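About Lalar Pottery

Home | Classes | Firing service | About | Find us

Hello, and welcome to Lalar! I'm the potter, the teacher, the person who answers the emails and the person who forgot to answer yours (sorry, do send it again). Lalar is a small pottery school in Tedthorpe, in what used to be the Trevaskis seed warehouse, up the lane behind the bus shelter. If you reach the ford you've gone too far.

I came to clay late. I spent 15 years in an office doing payroll, took an evening class one November when the telly was broken, and made a bowl so heavy you could have moored a boat with it. I've still got it. It holds the keys by the front door and gets introduced to every new group, mostly to cheer them up.

When the warehouse came up for rent I had £2,156 in savings and a second-hand kiln in my sister's garage. The kiln came from a school that was closing its art room and it needed new elements, a new lid and a lot of swearing. It's called Drultska, after the name stamped on the old control box, and it still does all our bisque firings. The newer one next to it has never earned a name.

Classes are six people at most - I tried eight and spent the whole evening saying "with you in a second". You can throw on the wheel or build by hand, and you can swap halfway through the term if you hate whichever you picked. Plenty of people do. Clay, glazes and one firing of each piece are in the price, and so is tea. Biscuits depend on who's been to the shop.

We fire for other people too. If you make things at home and have nowhere to cook them, bring them over dry and well wrapped, and please tell me what clay you've used. I once took somebody's word that a tray of mugs was stoneware and ended up chipping a puddle off the shelf.

Last year's open weekend sold 133 pots, nearly all of them by students, and raised £536 towards the ramp at the side door. The ramp is in now, so you can get a wheelchair or a pram straight through to the hand-building tables. The loo is on the same level. The glaze room still has a step, but I'm happy to bring the buckets out to you.

Page last updated 2021-04-25

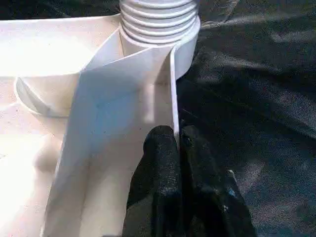
My favourite class to teach is bottles and jugs, mainly for the necks. A neck is where most of us lose our nerve, pinch too hard and end up with something like a sad sock, so I tell people to go and look at ordinary things for ideas. I love the top of this white plastic fitting, with its stack of ridges like a great big screw thread and the bottom one flaring out into a smooth collar. Throw the neck a bit thicker than you think you need, cut the ridges in with a wooden tool while the wheel's turning slowly, then leave that last one fat and run a damp sponge round it. Glaze pools beautifully in the grooves, especially the runny green. The next bottles course is on the Classes page, and if it's full, drop me a line and I'll put you on the list.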